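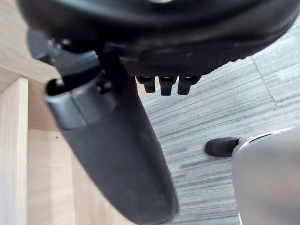 Oona Pelkonen asked before I'd even found a pen whether we were doing the binders first or the budget first, because she had to leave by 3. Binders first, we agreed. I'm taking the minutes again, so blame me for the spelling.

Present: Oona, Urho Turunen, Jouko Räsänen, me (Nelli Juntunen). Apologies from Hendrik Msimang, who was stuck in Riihimäki.

1. Office cupboard
Urho wants all the Pralberg paperwork in one spot – fair enough, I spent half of July hunting for one invoice! Jouko would sooner scan the lot and be done with it. We went back and forth on that for ages and landed on keeping the paper for 7 years and scanning as we go.

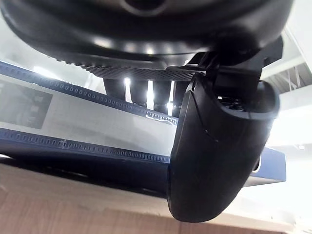
Item 1, office cupboard.

2. Labels
Oona has colour-coded the index and it looks lovely, but the colours mean nothing to me yet, so she'll email a key. My own favourite is still a plain printed label you can read with the doors open and your arms full. Only one of the two blue binders on the shelf has a label strip on the front, so I've put my hand up to do the other.
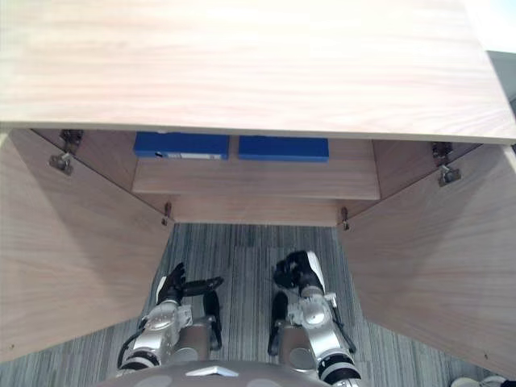
3. Budget
I'd asked for $400 for binders, dividers and a decent label maker. The Ornex quote came back at $443, and Jouko reckons we can drop the fancy dividers

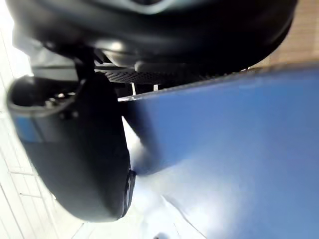

and get it under without anyone noticing. Agreed, with Oona grumbling a bit (she does love a divider).

Actions
Nelli – label, revised order
Oona – colour key
Urho – ring Manwood re spare shelf

Closed 2.50 pm.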